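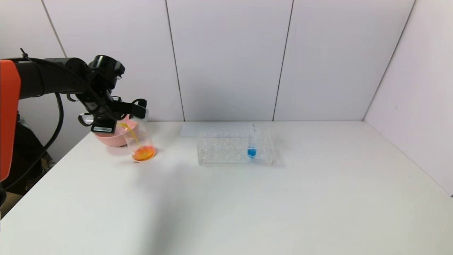
So I finally did it. I signed up for a beginner sewing class, at my age, after 18 years of telling people I "can't even do a button." The class is at Galonell, the fabric store over by the old bus depot, and it runs Monday nights for 8 weeks. I paid up front so I couldn't chicken out (I know myself).

The teacher is Ngọc Tạ and she is wonderful and also a little bit scary. First night she had us sew straight lines on paper with no thread in the machine. Just holes! For a whole hour! I thought it was silly until I looked at mine and saw it wandering off like a lost dog. By the end I could stay on the line if I went slow and kept my shoulders down.

Week two we threaded the machines, and that took me four tries and some language I'm not proud of. Mine has a little hook thing behind the needle that you have to catch or the whole deal turns into a bird's nest underneath. I missed it every single time. The woman next to me finally reached over and pointed and I could've hugged her.

Then came the tote bag. I picked a mustard canvas, 33 inches of it from the remnant bin, and felt very thrifty until I bought the scissors. Fabric scissors cost real money, people! I hid them from my kids on top of the fridge.

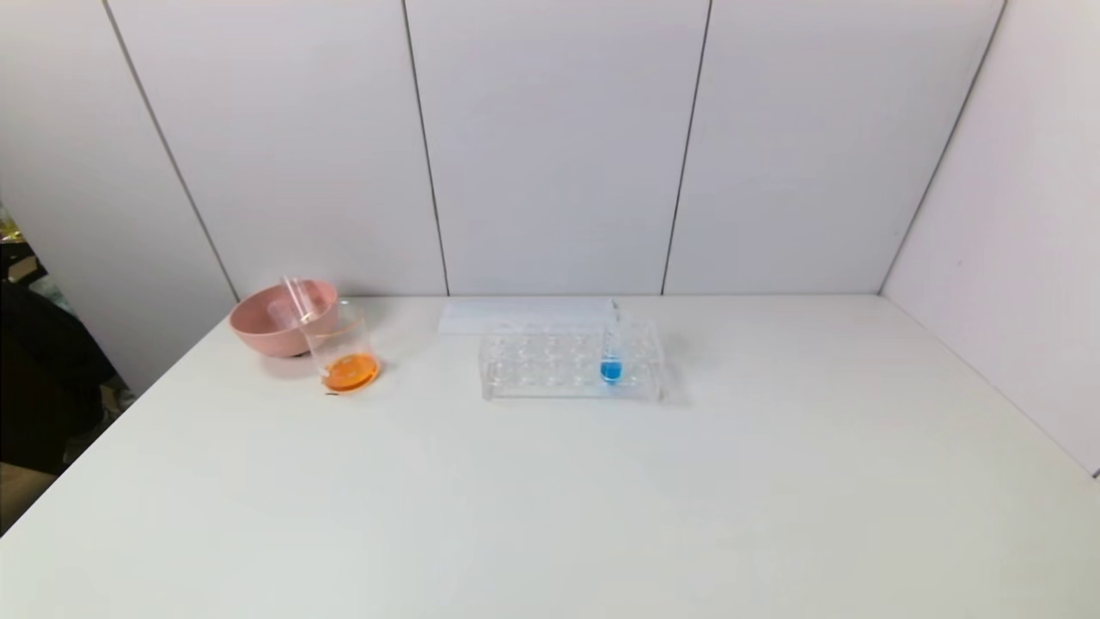

Do you need your own sewing machine to take a beginner class?

Most stores that teach classes have machines you can use while you're there, and mine did. You only need one at home if you want to practice between lessons, and a basic used one is plenty for straight seams and hems.

I held out until week five and then bought a secondhand one for 60 bucks from a guy two streets over. It weighs as much as a Thanksgiving turkey and smells like an attic, but it sews! I've done two pillow covers and hemmed my husband's pants (one leg is a tiny bit shorter, he hasn't noticed, please don't tell him).

Next up is a zipper. I've been putting it off all week. The intermediate class starts in June and Ngọc says I should be fine by then if I quit skipping the ironing.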